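5 Setting out a drinks station with the Pavano table

This section covers the placing of cups and bottles on the Pavano two-panel table. Assembly of the legs and frame is described in section 4 and must be complete before you begin. The table is supplied in white only. Order number 2092 is the pair of panels and order number 2179 is the joining kit.

5.1 Before you start

Check that both panels are level with each other. Run a fingertip along the seam from one end to the other. If you can feel a step, loosen the joining screws underneath, press the higher panel down and tighten again.

Wipe the surface with a damp cloth and dry it. Do not use scouring powder. The matte finish cannot be polished back once it has been scratched.

Note: The seam is not sealed. Liquid left standing on it will reach the joining plates.

5.2 Placing the cups

1. Take the cups from the sleeve by the body. Keep fingers away from the rim and the inside.

2. Stand each cup upright, open end up, on one panel. A cup must not straddle the seam.

3. Leave a gap between neighbouring cups wide enough for a hand to close round either one.

4. Where two drinks are offered, use a different cup colour for each. Husar paper cups in grey and yellow-green are easy to tell apart on the white surface. Keep the same colour on the same side throughout the event.

5. Set the cups towards the far side of the table. The near side is for pouring and for putting down the bottle.

Caution: Empty paper cups are light and tip easily. Do not slide them across the table. Lift and set down.

5.3 Bringing in the bottle

1. Check that the cap is fully screwed down before the bottle passes over the table.

2. Hold the bottle upright by the body. Do not carry it by the cap or squeeze it at the shoulder.

3. Lower it straight down on to the near panel, clear of the cups.

4. Turn the bottle so that the label faces the person being served.

5. Open the bottle only when it is standing on the table. Put the cap beside it with the inner face upwards.

Caution: A full plastic bottle gives under pressure when open and will spill over the neck. Support the base with the other hand when pouring.

Grey and yellow-green cups with a bottled drink on a two-panel table:
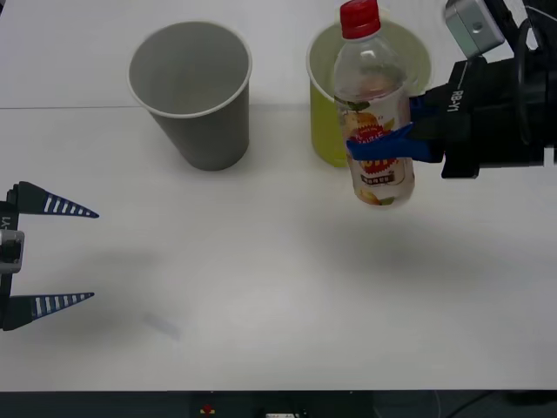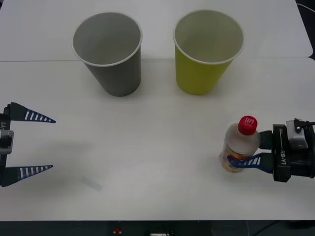
5.4 Pouring and clearing

1. Steady the cup at its base with one hand. Pour slowly against the inside wall and stop one finger's width below the rim.

2. Close the bottle after each round.

3. Mop up spills at once, working away from the seam.

4. Stack used cups by colour. Empty any remaining drink into a bucket first.

5. Collect loose caps and scraps of clear plastic before wiping down. They are hard to see against white and will mark the finish if dragged under a cloth.

Note: Vamis bottle trays may be used on either panel. Remove the rubber feet if the tray is to stay in place overnight, as they can leave grey rings.

5.5 Changes to this section

Step 4 of 5.2 and the note on tray feet were added on 27 November 2021. Corrections should be sent to Regula Steiner, Technical Documentation, Sturalico, quoting the section number and the order number of the part concerned.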